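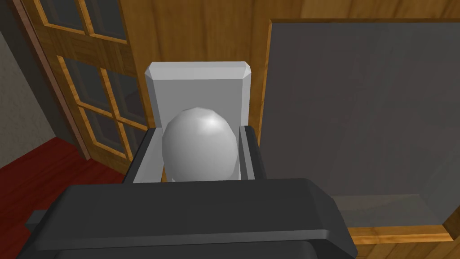 Greifer mit weißem Halter und eiförmigem Objekt, gerendert

Forum > Serien > Laufende Staffel > Magesa

Thema: Magesa, lohnt sich das Dranbleiben?

rirnari_fan
18. Juni 2025
Bin jetzt bei Folge 7 und weiß nicht, ob ich weitermachen soll. Die Welt gefällt mir, die Musik auch, aber die Hauptfigur trifft jede Entscheidung so, wie es das Drehbuch gerade braucht. Wird das noch besser?

Kellerkind
Ab Folge 10 zieht es an. Vorher ist viel Aufbau, den man beim zweiten Ansehen besser versteht.

uvstead19
Sehe ich anders. Folge 10 hat einen guten Kampf, danach wird wieder drei Folgen lang am Lagerfeuer geredet. Die Vorlage ist deutlich straffer.

rirnari_fan
Hast du die Vorlage auf Deutsch gelesen?

uvstead19
Ja, bei Nitisik erschienen. Die Übersetzung ist in Ordnung, nur die Namen schreiben sie anders als in den Untertiteln. Band 4 kommt im August.

Mondkalb
Die Lagerfeuerszenen sind für mich das Beste an der Serie. Wer nur Kämpfe will, soll was anderes gucken.

uvstead19
Habe ich nicht geschrieben. Mich stört, dass in den Gesprächen dreimal dasselbe erklärt wird.

Mondkalb
Bei der Sache mit dem Vertrag gebe ich dir recht. Das hatte man nach dem ersten Mal verstanden.

Kellerkind
@rirnari_fan Schau bis 10 und entscheide dann. Und das Opening nicht überspringen, das ändert sich ab der zweiten Hälfte.

rirnari_fan
Gut, mache ich. Die deutsche Synchro lasse ich aber weg, die Stimme vom Bruder geht gar nicht.

Mondkalb
Die Stimme ist doch super??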